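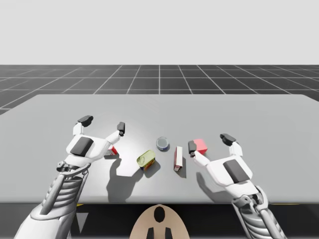

Trygve Lunde thinks I should have kept quiet until the end of the demo, because people who ask about failure rates in the first five minutes never get offered a turn on the controls. He may be right. I asked anyway, and I did get a turn, though it was a short one.

The open day at Esus was on September 17, 2025, and I went because Trygve had a spare pass and because I have been reading for a couple of years now that you can teach a robot a chore just by showing it. I have my doubts about that word, "showing." When I show my nephew how to stack cans, I do it twice and then he does it badly by himself. At Esus they had a whole room of people doing it over and over.

The setup they call Brestum is a simulated table with two arms, and you drive both of them from a chair. One handle per hand, a trigger to close each gripper. Before you are some groceries: a round can, a tin with a pull tab, a narrow box on its edge, a red block, that sort of thing. The job that morning was to pick up the things you were told to and set them down in a new spot, and every run gets saved as a demonstration. The operator ahead of me, a young woman with very steady hands, was quick at it. She went for the tin at an angle, lining up the fingers with the short side, and I could see that was a habit she'd built up and would have trouble putting into words.

I asked how many demonstrations they had for this one task. The answer was 2,343. Of those, 283 had been thrown out, mostly for dropped items or for operators who stopped halfway to think. I'd have liked to hear more about the second group. A person who stops to think is doing something worth learning from, I would say, but the software only sees an arm that isn't moving.

My own turn lasted three tries. The box was the hard one. Standing on edge like that it's thin, and with no feeling in the handles you only know you've touched it when it leans. I knocked it over twice and got it on the third try, with the other arm hanging uselessly off to the side the whole time. The guide said kindly that my runs would not be kept.

After coffee they let the trained version have a go with no one in the chair. I watched 15 attempts. It was good on the round can, better than me for sure. With the box it made the same little sideways approach the young woman made, which I admit gave me a bit of a chill. It also closed on thin air once and then carried that air carefully over to the drop spot and let go of it. The room laughed. The guide said more data would help, and I heard that sentence roughly as often as I heard "scale."

My real complaint is with the jump from the screen to the floor. A second group, Vadeo, is supposed to move the same skills onto physical arms, and their bench was behind a rope with no demo planned. I was told April. Simulated cans don't have dents or a film of oil on them, and the lighting is whatever someone typed in.

Estrella, the handheld controller they hope to sell, was on a stand by the door - no price on it, and the staff wouldn't guess. I found it comfortable but a little heavy at the wrist. Parking was free with the pass, and the soup at lunch was fine.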